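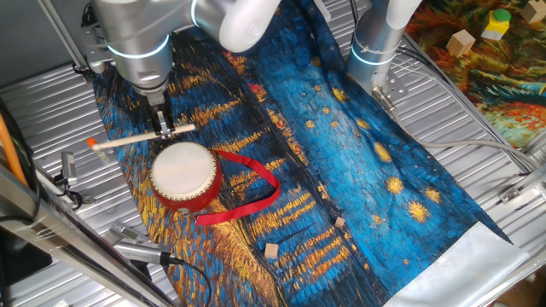 I went to the open day at Flornley in February mostly for the coffee and a look at other people's benches. I came home with a page of notes I have been using in my own garage shop ever since. The robot work was run by Henrik Pfeiffer and Dirk Ruppert of Skeno, and visitors could stand close and ask what they liked. The demonstration was simple to describe: a robot arm handles the drumstick of a small red drum. I watched it for 21 minutes and then asked mostly about the table.

What I wrote down is below, with what I have tried since.

Put a cloth under small parts. Theirs was printed like a Van Gogh painting, a starry night over water. Pfeiffer said a cloth stops small things from skating when they are bumped, and that holds for screws and drawer knobs too. I use an old curtain panel. Wash it first so the sizing comes out, and iron it flat. A ridge in the fabric will tip a narrow part over.

Pick the pattern with some thought. A busy print is fine for large red or white things. For brass screws I would not use anything with yellow in it. My curtain is plain dark green and I lose fewer washers on it.

Watch loose straps and ribbons. The drum has a long red loop on it, and a loop like that is the first thing a hand, a sleeve or a tool will catch. Lay it out to the side, away from where you are working. I do the same now with the cord on my heat gun and with apron strings when I am sewing them.

Hold a thin rod where it balances. Ruppert let people try this with a pencil and a pair of kitchen tongs. Grip the pencil near one end and it droops or twists. Move toward the middle and it stays level with hardly any squeeze. It works for dowels, paint stirrers and skewers. If the tongs slip, wrap a rubber band around each tip before you squeeze harder.

Keep a few plain blocks on the bench. Small wooden cubes are good for propping up a freshly painted edge or checking that a shelf is level front to back. I cut 12 from a scrap of maple and sanded the corners. They live in a coffee can.

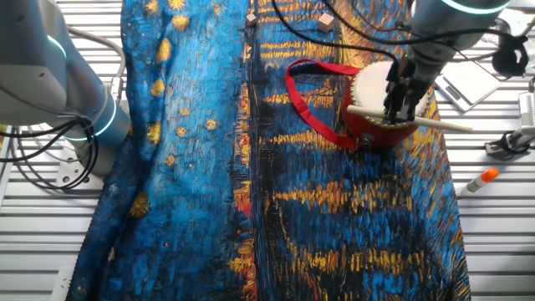

Filed under: Workshop > Bench and Table Setup

Cables were the other thing I asked about. With two arms at one table there is a lot of cord to keep track of, and Ruppert said most of the stops on a bad day come from a cable that has crept to where it shouldn't be. His rule is to move the tool through its full reach by hand, with the power off, before tying anything down. Then tie it with slack.

I tried that on my drill press lamp. I had it clipped so tight that the plug worked loose every time I swung the lamp out. Now there is a loop at the elbow and it has stayed put. Hook-and-loop ties are better than plastic zip ties for this, as you will want to change it. I buy the 48-inch roll and cut it as needed.

Clear the side of the table too. A glue stick or a tape measure next to the work is handy until your elbow finds it. I screwed a shallow tray to the end of my bench and anything not in use goes there - glue, pencils, the kitchen scale I use for mixing epoxy.

A slatted top has good and bad points. Clamps and brackets can be fixed almost anywhere if the slots are made for it, but sawdust and small screws go into the gaps. If yours has gaps, run a vacuum with the crevice tool along each one at the end of the day. A butter knife wrapped in a damp rag gets what is left.

Last, mark your positions. When you repeat a job, put a bit of painter's tape where the part goes, so it sits in the same spot each time. Pfeiffer does this with a new setup until he trusts it. I had 4 chair legs to drill and the tape saved me from measuring each one. Pull it off within the week or it leaves glue behind.

The next open day is at Callcombe. Wear closed shoes, and get there early if you want a place near the table.

Related tips
Getting Old Tape Residue Off a Workbench
Vogler Bench Clamps: Cleaning and Oiling
Five Uses for Worn-Out Curtains
How to Store Extension Cords Without Kinks
Mixing Small Batches of Epoxy by Weight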